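Home > Small Spaces > Desk & Craft Table

How to Set Up and Line a Desktop Trash Can
By Saodah Pangaribuan
34 shares | 7 comments

A tabletop can holds paper scraps, thread ends, pencil shavings and wrappers. It does not replace a kitchen or floor bin. Choose one that can be lined, and empty it before the lid has to be forced down.

What you need

- Small trash can with a hinged lid
- Small liners, or a roll of larger bags and scissors
- Soft cloth
- Dish soap
- Tape measure

Step 1. Measure the can
Measure around the outside of the rim and write the figure down. The liner opening must be slightly larger than this. My can measures 70 cm around the rim, and a bag with a flat width of 38 cm fits over it with enough slack to fold. For a flat bag, double the width to get the opening.

Step 2. Clean and dry the inside
Wipe the interior with a damp cloth and a drop of dish soap. Wipe again with plain water. Leave the lid open until the inside is dry. A liner placed in a damp can sticks to the wall and tears when pulled out.

Step 3. Fit the liner
Open the bag fully and push the bottom down with a closed fist until it touches the base. Run a hand around the wall to press out trapped air. Fold the excess over the rim evenly. If the can has an inner ring, lift the ring, fold the bag over the edge and set the ring back down. Trim anything that catches in the hinge.

Step 4. Check the lid
Open and close the lid five times. It should stay up when opened fully. If it falls forward, the liner is probably bunched at the back near the hinge. Pull the excess toward the sides and test again.

Step 5. Place the can
Keep it toward the middle of the table, within arm's reach, with the hinge at the back.
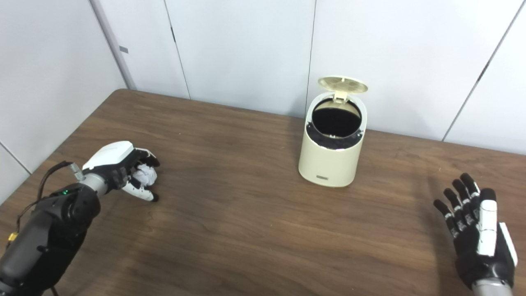
Paper takes up more room than any other desk waste. A loosely balled sheet is mostly air, and a few of them will fill a small can. Flatten sheets and fold them in quarters if they are going in the trash, or stack clean ones for recycling. A crumpled ball like the white one here should be squeezed tighter before it goes in. With the lid flipped open toward the back and the dark liner draped just over the inner rim, the opening stays round and clear.

Step 6. Empty it
Saturday works for most desks. Gather the liner at the top, press out the air and tie it. Wipe the rim before fitting the next bag.

Filed under: Desk, Waste & Recycling, Basics

Related
Cutting Large Bags Down to Size
Removing Label Glue From Plastic
Drawer Dividers: Skivico and Jeltach Compared
Wood Tabletop Care Between Refinishes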